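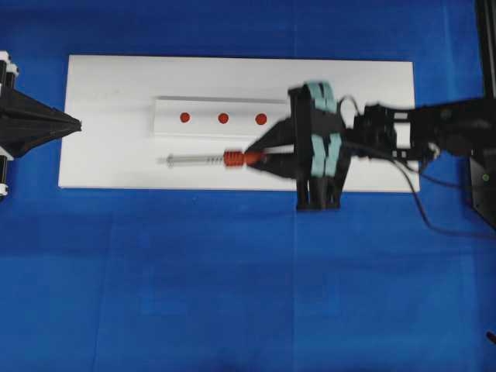 Section 3. Planning and Buying Your Bench Set-Up

Before you order anything, please read this section with a pencil in your hand. I wrote it after helping Kurniawati Wijaya spend her first equipment budget on a two-arm Wavar bench, and I made enough mistakes on my own (hello, second shipping charge!) that I can save you a few. Prices and part names are the ones on the Ronddale order form as of October.

3.1 Set your budget

1. Start with the arms. The two-arm Wavar kit is $2968, and that gets you both arms, both grippers and the power supplies. It doesn't include the frame, the cloth or anything to practice on.

2. Add $221 for the Entili frame. I tried to skip it and clamp everything to an old desk. Don't do that, you'll end up chasing wobbles all afternoon and buying the frame anyway.

3. Put $43 aside for the small stuff: cable ties, foam pads, a spare strip of tape. It goes faster than you'd think.

Note: The wrist cameras are on a separate line of the form. Adi Nugroho missed that line completely and had to place a second order, so check it twice.

4. Decide what job you want the arms to do first, and price that job. Ours was tool handling, so the list was short: a screwdriver with a ribbed handle that the fingers can get hold of, a white board, and a raised block with three red dots to work over.

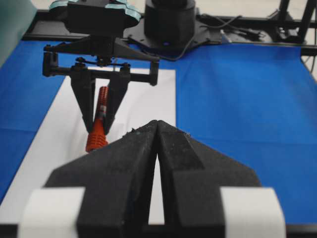 Fig. 3-2. Wrist camera view, with the other gripper holding the tool upright over the white sheet.

3.2 Plan the space

1. Measure the bench with both arms reaching all the way in. I only measured the bases the first time and came up short on elbow room (robot elbows, but still).

2. Leave slack for the cables. They need to loop freely when an arm swings, and a tight cable will tug at the wrist.

3. Buy one plain cloth, bigger than the bench. We went with bright blue because white parts stand out so well on it. Creases are fine. A cloth that slides is not, so clip the back edge.

4. Walk through the camera positions before you pay for mounts. Each camera sees its own slice of the job, and something close to the lens can take up most of the picture. Get mounts you can move!

Caution: Turn the power off before you shift a mount or reach between the arms.

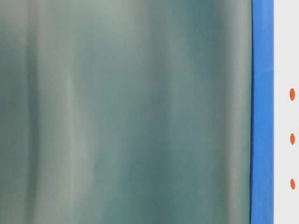 3.3 Choose what to buy now and what to leave

1. Buy now: foam pads for the fingers. Collell sells them in packs of 6, and I'd get two packs on day one. Pads wear, and a bare finger on a smooth handle is a frustrating thing to watch.

2. Buy now: a second screwdriver just like the first. If one goes missing and the replacement has a fatter handle, you'll be teaching the grip all over again.

3. Leave for later: printed brackets in fancy shapes. Run the stock ones for a month or so and see what bothers you.
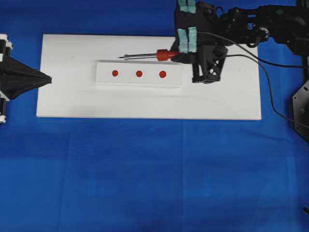

Same goes for extra lighting. I had a pair of lamps in my cart for weeks and then took them out, and I haven't missed them yet. If shadows on your board do give you trouble, try moving the bench before you spend any money.

4. Leave for later: the extended service plan. Hafiz Kwok bought it and likes it, I didn't and I'm doing okay, so go with your nerves on that one.

Note: Keep the order form and the packing slips together in one folder. For exchanges, Ronddale asks for both, and the part number on the slip is the one they want. Exchange requests go to Remedios Macapagal at the parts desk.

Next: Section 4, Unpacking and First Power-Up.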